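Cómo hago zanahorias blanditas para la cocinita

Mis sobrinos me piden verduras de juguete cada dos por tres, y la zanahoria es la que más rápido sale (¡y la que más se pierde por casa!). Yo uso fieltro naranja, un retal verde y relleno de cojín.

Corta un triángulo de fieltro con la base redondeada, dóblalo y cose el lado largo. Dale la vuelta, rellena sin miedo - que quede gordita - y frunce la boca con hilo doble.

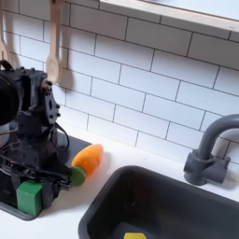 Marietjie Motaung me escribió que ella remata la punta por dentro antes de rellenar, y que así aguanta mejor los tirones. Lo probé con la siguiente y le doy toda la razón.

Para la parte verde, un redondel pequeño cosido encima del fruncido y listo. Las hojas largas quedan monas, pero en mi casa duran una tarde. Con 40 gramos de relleno me llega de sobra.

Comentarios

Lupe: ¿Vale fieltro del fino?
Marietjie Motaung: Sí, pero ponlo doble.

Entradas relacionadas
Tomates de fieltro
Un delantal con retales

© Trunitz - Contacto - Volver arriba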